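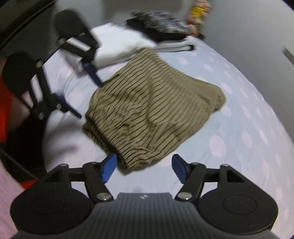
Figure 5.1 Clothes on a spotted bed sheet: a striped khaki piece with a gathered elastic waistband, and folded things behind it.

Chapter 5
The Bed as a Workbench

When I moved into my first flat in Prarnstead I owned one chair, a mattress and far too many T-shirts. There was no table, so I folded my washing on the bed, and I felt a bit sorry for myself about it. I've had a perfectly good table for years now and I still fold on the bed! It's wide, it's soft, it's at a height I can manage (only just, if my back is playing up), and I want it cleared by night, so the job gets finished.

In Chapter 4 we got everything washed and dried. This chapter takes over from the moment the basket comes through the bedroom door, and it ends with the wardrobe shut. Most of my students at Flaltstead expect it to be the dull part of the course, and then we spend longer arguing about it than we ever do about stains.

By the end of the chapter you should be able to:
set up a bed for sorting and folding
fold soft, stretchy and awkward clothes so that they stay folded
decide what hangs and what lies flat
put a whole load away without making a second pile somewhere else

5.1 Before you fold anything

Make the bed first. I know, I know - but a flat cover gives you a surface, and a heap of bedding gives you somewhere to lose socks. Pull the cover smooth with your forearm and push the pillows up out of the way. It needn't be hotel standard and mine never is.

Next, tip the load out and spread it. Leave the folding alone for a couple of minutes and just look for things of the same sort. Tops go together, bottoms go together, anything that will hang goes nearest the wardrobe. Plain colours are easy to spot on a patterned cover and patterned clothes are easier on a plain one, so if you're forever losing things you might try swapping your bedding about.

5.2 Elastic, strings and other nuisances

Look again at the waistband in Figure 5.1. Gathered elastic pulls the cloth into tight little pleats, and if you fold straight over them you get a fat lump at one end and a floppy bit at the other. Lay the garment flat, put a hand at each side of the waist and stretch it gently until the pleats open. Let it go back by itself, then smooth downwards from the band. Fold one side over the other, bring the bottom up to the waist, and fold again if your drawer is shallow.

Stripes are a great help to a beginner. They bend wherever the cloth bends, so you can see a twist at a glance, and once they run straight you know the cloth is straight too.

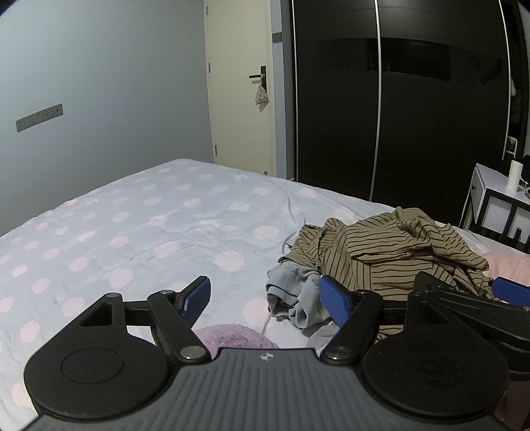 Figure 5.2 Light grey and striped khaki clothes on the bed, with the wardrobe beyond.

The light grey garment in Figure 5.2 has a thin string trailing from it on to the duvet. Strings and ties catch on whatever is next in the pile, and you lift one thing and drag three. Tuck them inside before the first fold. I also put soft toys and cushions at the pillow end before I start, having once folded a small rabbit into a jumper and hunted for it for a week.

5.3 How far is the wardrobe?

I like a wardrobe within a step or two of the bed. Sliding doors are kind to a small room, as you can leave one open while you work and not walk into it. Do your hanging first and your stacking second.

Activity 5A
Take one ordinary load of 26 pieces or fewer. Sort it on a made bed and note the time, then fold it and note the time again. Do the same next Saturday without sorting first. Bring both sets of times to class, along with whichever garment annoyed you the most.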